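共用玄関・履物整理事業 中間報告(6月分)

提出先:タヘリ助成担当 フェディル・シモネンコ様
報告者:スケルンハム共同住宅 運営室 ヴァルボナ・シェフ

1 今期の要旨

6月の作業は、共用玄関の靴棚の入れ替え、室内履きの総点検、棚の割り当て表の作成の三つが中心でした。靴棚の入れ替えは完了しています。総点検も終わりましたが、左右のそろわないスリッパが残っており、この分は来期に持ち越します。割り当て表は案ができた段階で、居住者への配布はまだです。

予算は計画の範囲内です。ただし、滑り止めの購入を予備費から出す件について承認をいただきたく、6に書きました。

2 事業の背景(前回報告からの再掲、一部修正)

スケルンハム共同住宅の居住者は現在31名です。玄関は一か所で、外履きを脱いで室内履きに替える決まりになっています。以前の棚は奥行きが浅く、厚底のスリッパを置くと前にはみ出していました。はみ出したものが床に落ち、そのまま別の人が履いていき、片方だけがどこかの階に残ります。前回の聞き取りでも、困りごととして多く挙がったのは「自分のスリッパの片方がない」というものでした。

前回報告では、居住者数に短期滞在の方を含めていました。今回から短期滞在の方は除いています。来客用の履物は別に数えることにしました。

3 実施内容

3-1 靴棚の入れ替え

旧棚を撤去し、デリットウッドの棚を2台入れました。黒い金属の枠に明るい色の木の棚板が付いた自立型です。搬入は土曜日の午前で、組み立てに午後3時までかかりました。予定では昼に終わるはずでしたが、脚の高さ調整に手間取りました。玄関の床は奥に向かってわずかに下がっており、最初に置いたときは一方の棚ががたつきました。脚の下に薄い板を入れて止めています。

壁への固定は行っていません。賃貸契約上、壁に穴をあけるには家主の書面での同意が必要で、現在申請中です。同意が出るまでは重いものを上段に置かないよう、口頭で居住者にお願いしています。

旧棚のうち、まだ使える棚板は地下の物置に移しました。残りは粗大ごみとして処分し、処理券の控えは領収書の綴りに入れてあります。

3-2 室内履きの総点検

総点検では、各階の廊下、洗濯室、談話室、玄関から持ち主のわからないスリッパを集め、左右を合わせました。台帳上の室内履きは54足です。そのうち、左右がそろい、底に破れのないことを確かめられたのは53足でした。台帳との差の1足は洗濯室の裏に長く置かれていたもので、底がはがれており、廃棄としました。

これとは別に、台帳に載っていないスリッパが見つかっています。退去した方が置いていったものと、来客用に買い足したまま記帳されていなかったものが混じっているようです。左右がそろったものは来客用に回し、片方だけのものは靴棚の中段に仮置きして、持ち主が気づくのを待つことにしました。

集めたスリッパは中性洗剤で洗い、風通しのよい場所に立てかけて干しています。プルテックスの型は底が厚く、干すのに一晩では足りないことがありました。次回から洗う日を二回に分けます。

3-3 置き方の試行

置き方は二通り試しました。一つはつま先を奥に向ける置き方、もう一つはつま先を手前に向ける置き方です。つま先を奥に向けると、脱いでそのまま置けるので早く片づきます。つま先を手前に向けると、棚の前に立ったときに色と形がわかりやすく、左右を間違えにくいという意見がありました。

下段については、薄いピンク系のスライド型サンダルを二足並べ、左の一足はつま先を手前に向けています。中段はクリーム色の系統のものが片方ずつ、二点あります。右側のものは傾いて棚の前の縁から少し出ており、同じ色の系統でも左側よりわずかに緑がかっています。並べて見ないと気づきにくい差で、集めた時点では一足として扱いかけました。ストラップに灰緑色の汚れか柄のようなものがあるのも右側だけに認められ、対になるものを探す手がかりとして台帳の備考に書きました。

上段には何も載せていません。固定の件が決まるまでこのままとします。

玄関の靴棚まわり(1枚目は棚の上段から下段まで)

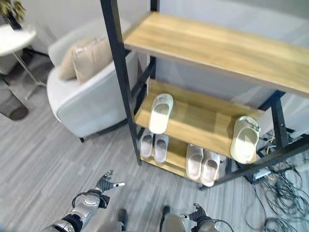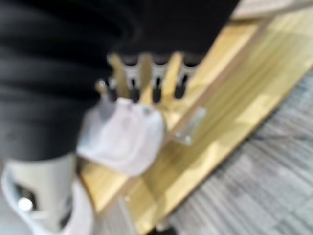
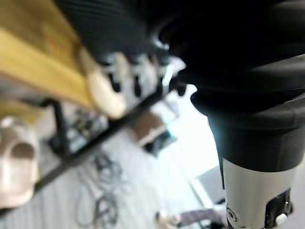

4 居住者からの意見

入れ替えのあと、玄関に意見用紙を置きました。回収した用紙から主なものを書き出します。表現は短くしましたが、趣旨は変えていません。

・棚の位置が低くなり、子どもが自分で取れるようになった。
・下段は上の板の影になるので、夜は色が見分けにくい。足元に明かりがほしい。
・来客用がどれかわからない。札を付けてほしい。
・片方だけのスリッパをいつまで置いておくのか決めてほしい。
・雨の日に外履きを置く場所が足りない。
・棚板の木の色は気に入っている。

明かりについては、電源の取り回しを伴うため今期の予算では対応できません。電池式の足元灯を一つ借りて、夜間に試す予定です。来客用の札は紙で作り、様子を見てから布のものに替えるかどうか決めます。

外履きの件は本事業の対象外ですが、同じ玄関で起きていることなので記録に残します。傘立ての位置を動かせば一列分の場所が空くという提案も用紙にありました。傘立ては別の予算で購入したものなので、動かすだけで済むかどうかを確認してからお答えします。

5 課題と対応

5-1 片方だけのスリッパ

保管期限を決めていなかったため、仮置きのまま増えていくおそれがあります。対応として、見つけた日から一か月を期限とし、期限が来たものは地下の箱に移す案を作りました。箱に移したあとも、次の総点検までは捨てません。前に一度、処分した翌週にもう片方が出てきたことがあり、その方には新しいものを弁償しました。

仮置きの場所を中段にしたのは、目の高さに近い上段が使えないためです。壁への固定が認められたら上段の左端に移し、中段は通常の置き場に戻します。

5-2 棚からのはみ出し

新しい棚は旧棚より奥行きがありますが、斜めに置くとやはり前の縁から出ます。中段の右側のスリッパがその例です。縁に薄い滑り止めを貼る方法を検討しています。見本を二種類取り寄せ、粘着式のものは板の表面を傷めるおそれがあるため外しました。残る一種類は敷くだけのもので、水洗いができます。

5-3 割り当て表

部屋番号ごとに棚の場所を決める案と、足のサイズごとに分ける案が出ています。部屋番号式はわかりやすい反面、入退去のたびに書き換えが要ります。サイズ式は書き換えが少なくて済みますが、同じ型を履いている方が多いサイズでは取り違えが残ります。運営室としては部屋番号式を採り、番号札を差し替えられる形にするのがよいと考えています。表の案は別紙のとおりです。

5-4 清掃

棚の下に砂がたまります。旧棚は床に接していたため見えませんでしたが、新しい棚は脚があるのでほうきが入ります。玄関の床は灰色の木目で、乾いた砂が目立ちません。週の当番表に「棚の下」を一行加えました。水拭きは板の継ぎ目に水が残るので、固く絞った布に限ります。

6 予算の執行状況と承認のお願い

棚の購入費、運搬費、粗大ごみの処理費は支払いを終えました。洗剤と干し台の費用は消耗品の枠から出しています。意見用紙の印刷は運営室の印刷機を使ったため、支出はありません。

承認をお願いしたいのは、滑り止めの購入です。当初の計画に含まれておらず、該当する費目がありません。予備費からの支出を認めていただければ、今ある2台の棚の全段に敷く分を発注します。認められない場合は中段と下段だけに敷き、費用を消耗品の枠に収めます。見積書は前回と同じ宛先に郵送しました。

棚の領収書のうち一枚に、宛名が「スケルンハム」とだけ書かれたものがあります。デリットウッドに再発行を依頼しており、届きしだい差し替えます。

7 来期の予定

・壁への固定について家主の回答を受け、可であれば施工日を決める。
・割り当て表を配布し、番号札を付ける。
・台帳に載っていないスリッパを記帳し、来客用の数を確定する。
・片方だけのスリッパの掲示を出す。掲示には色と見つけた場所を書く。
・足元灯を夜間に試し、結果を次の報告に載せる。
・スリッパを洗う日を二回に分けて実施する。

固定の施工は半日で終わる見込みですが、その間は玄関の片側しか通れません。日程が決まりましたら居住者に掲示で知らせ、シモネンコ様にもご連絡します。現地をご覧になる場合は、施工の前でも後でも対応できます。平日の午後であればシェフが運営室におります。

添付
別紙1 割り当て表(案)
別紙2 室内履き台帳の写し
別紙3 意見用紙の集計
別紙4 領収書綴りの写し(一枚は再発行待ち)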